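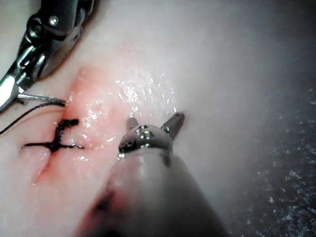
Stonberg Institute — Surgical Automation Group

Last updated: August 5, 2024

The group has finished the first block of suturing recordings for its learning system, with 504 demonstrations now stored and checked. Recording began in May at the Skosley laboratory and covers a single task: closing a short incision in tissue with interrupted stitches, using two robotic instruments under the control of a human operator.

Each demonstration is cut into needle placement, needle passage, thread pull and knot. The needle driver carries the needle to the wound edge while the second instrument, a grasper, waits with its jaws open until it is needed. Views from the small cameras at the instrument wrists are stored together with the joint positions and the operator's hand movements.

Palesa Shezi, who leads the recording work, said the wrist views had been the hardest part to get right. "Glare on a wet surface moves whenever the instrument moves," she said. "We kept those recordings in. The system has to find the needle tip with the glare there."

A further 96 attempts were set aside after checking, most of them for gaps in the joint data. Dropped needles and poor bites were not grounds for removal — they are labelled as such and stay in the set, along with the operator's correction.

The next block will be recorded at Banton with a second group of operators and a curved incision. The target is 900 demonstrations across both sites. Training on the first block has started, and the software team at Gebreyes will hold back 200 demonstrations for testing. No date has been set for release of the recordings outside the group.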